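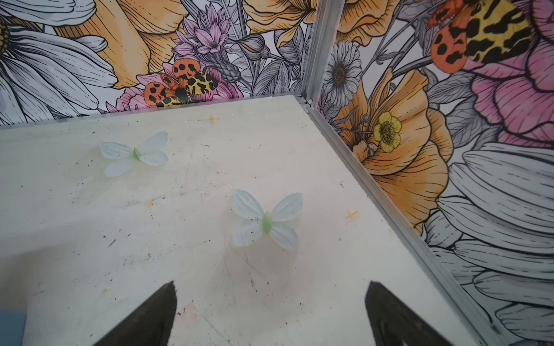 Butterflies and Wallpaper – Gallery

Drurnen is a set of small display boxes with papered walls and a few loose pieces to arrange inside. It was put together over one summer by Anselmo Aguirre, who builds miniature interiors and shop window displays. This page covers the second box, called Hiltetus, and gives the notes that go with it.

The box has a pale floor and walls papered in an illustrated floral print. The corner is held by an aluminum post, and an aluminum rail runs along the seam between the floor and the right wall. Anselmo looked at several ways of hiding the metal and decided to leave it alone. The paper is busy enough that a plain line next to it is easy on the eye.

The wallpaper

The paper is a pattern called Idel, bought as a roll end. The first piece was cut too short at the corner and had to be redone. If you are papering a box this size, cut each wall separately and trim at the post. Trying to wrap one sheet around the inside corner leaves a bubble that can't be pressed out later.

Use a thin paste and give it a full night before moving the box. Leave a small gap at the bottom for the edge strip. The strip on the back wall is a light color so that it stays close to the floor and doesn't draw a hard line under the flowers.

The butterflies

There are two artificial butterflies in this arrangement. Each has four wings in a very pale blue-white, shaped like petals, and a small light-green body. They came from Quách, a craft supplier that lists them as item 2204, and they were sold in a mixed bag of 53 pieces. The rest of the bag went into other boxes or back into the drawer.

Anselmo tried the darker ones first. They got lost against the printed flowers whenever the box was seen from a low angle. The pale ones read better from across a room, and the green bodies pick up a little of what is on the walls.

Both are set down on the floor with nothing holding them. An earlier version had them pinned to the wallpaper, but the pins left holes and the wings drooped after a few days. On the floor they can be moved whenever somebody wants a different layout – one near the back wall and one toward the middle is the arrangement used for this page.

The floor

The floor is off-white and shows its age. It has scratches, gray smudges and small dark specks, along with two yellow marks shaped like stars, one near the back wall and one over by the rail on the right. Anselmo has no plans to repaint it. A fresh coat would have to be matched to the edge strip, and the last tin of that color is used up.

For general cleaning, a soft dry brush is enough. Water gets under the edge strip and lifts the paper, so keep wet cloths away from the sides. Take the butterflies out before brushing. Pick them up by the body, as the wings crease easily and don't flatten again.

Lighting and placement

Soft light from overhead works best. The butterflies then cast faint shadows on the floor and the wallpaper stays even in tone. A lamp placed low on one side puts glare on the rail.

Keep the box out of direct sun. The first Drurnen box stood by a window through August and the print faded on one side. Hiltetus now sits on a shelf 116 centimeters off the ground, which suits most adults standing and most children looking up.

Notes on the third box will be added here when the paper for it arrives.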